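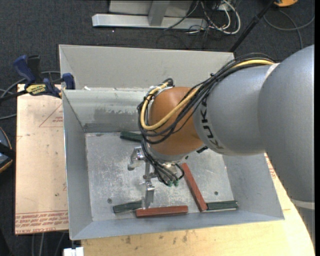
Why does an old whisky lose strength in the cask? Alcohol and water both pass through the oak, and in a cool, damp warehouse the alcohol leaves faster than the water does.

Cask 303 at the Drurnine distillery shows the effect clearly. It was filled at standard strength and left on the bottom row of a stone warehouse with an earth floor. By the last gauging it held enough spirit for 128 bottles, and the strength had dropped to within 2 percentage points of the legal minimum of 40 percent. Below that line it could not have been sold as whisky.

Bleddyn Gittins, who manages the stock, had the cask emptied into glass demijohns before bottling. Glass stops the loss. It also stops the aging, so the age on the label is counted to the day the spirit left the wood.
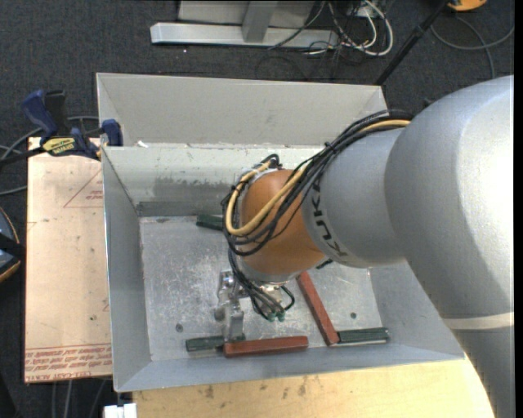 PRATA, March 9, 2020 – The bottles go on sale through the merchant Clanditz at $2,695 each, one per buyer. The whisky is bottled at cask strength, with no added color and no chill filtering. Some haze may form if the bottle is kept in a cold room. It clears as the liquid warms.

Hedvika Tichý, who wrote the tasting notes, records dried orange peel, beeswax and old leather on the nose. The palate is dry, with walnut and a firm oak grip that a few drops of water will loosen. She advises against more than that, given the low starting strength.

Storage is simple. Keep the bottle upright, because strong spirit attacks cork, and keep it out of sunlight. Once the level falls below half, move the rest to a smaller bottle with a tight stopper.

A second Drurnine cask, a former sherry butt from the same row, is due to be gauged in September. Gittins has not said whether it will be bottled alone or blended into the Wilora range.

Reading time: 2 minutes

Contact the editors | Copyright 2020 | Back to top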